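**Gullbridge gets a second series, finale pulled forward**

May 1, 2021

Good news for anyone still chewing their nails over last week's episode. Gullbridge is coming back. The harbour-town crime drama has been picked up for a second run of seven episodes, one more than the first, and filming starts in August. Same lead, same writer, new director for at least the opening two.

Precious Pascual returns as Detective Sergeant Ana Busach, last seen walking out on her own disciplinary hearing with the ferry logbook under her coat. Yolandi Mkhize, who created the show and wrote every episode so far, is staying on as head writer. She will have help this time – a small writers' room, two names still to be confirmed.

"I wrote the first series in my sister's spare room and I don't want to do that again," Mkhize told us by phone this morning. "The second one is bigger. More people in it, more of the town. I needed other heads."
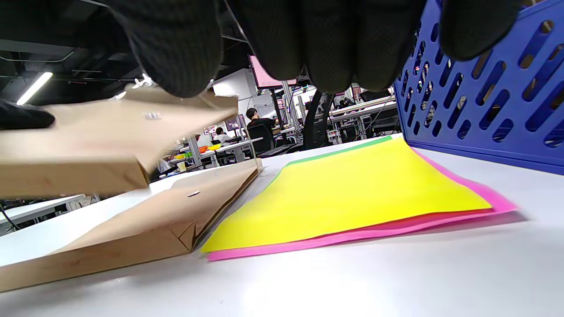
The first series closes next weekend. The finale has been stretched to 90 minutes and moved up to the earlier slot, so set your recorders again if you set them before Thursday. There is a 20 minute cast discussion straight afterwards, which will also go up online the same night.

No preview discs for the last one, so we have nothing to spoil. What we do know: the Sokol brothers are both in it, despite what episode five seemed to say about the younger one. The harbourmaster's daughter gets her day in court. And Mkhize confirmed that the body under the slipway is named, "properly, with a surname", before the credits.

Will it hold up? The middle of the run sagged a bit. Episode four was nearly all car parks. But the last two have been the best thing on a Saturday night in ages, and Pascual has been superb thoughout, especially in the long kitchen argument, which was apparently done in one take after lunch. If the ending is half as good as that, fine by us.

Casting for series two is open now. The production wants 500 extras from the coast for a regatta sequence, no experience needed, over-18s only. Days are long and there's a lot of standing in wind. Details to follow from the casting office once dates are fixed, please don't ring the harbour, they've had enough calls already.

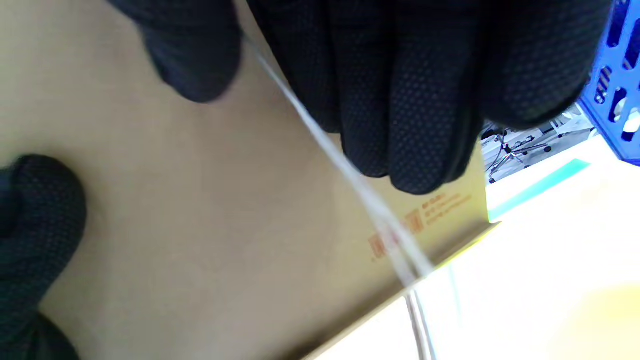 *Gloved hands on a cardboard box.*

Also in brief. Under, Mkhize's one-off about a flooded mine, gets a repeat on Friday, late. It was her first thing for telly and it's rough in places, the sound particularly, but the last ten minutes are worth staying up for. Pascual has a small part, blink and you'll miss her – she's the nurse with the torch.

No word yet on where series two will land in the schedules. Next year is as much as anyone would say. Mkhize is hoping for winter. "It's a cold show," she said. "People should watch it with the heating on."

A soundtrack release is being talked about too, but the rights to the pub song in episode three are still being sorted out so dont hold your breath. More when we get it.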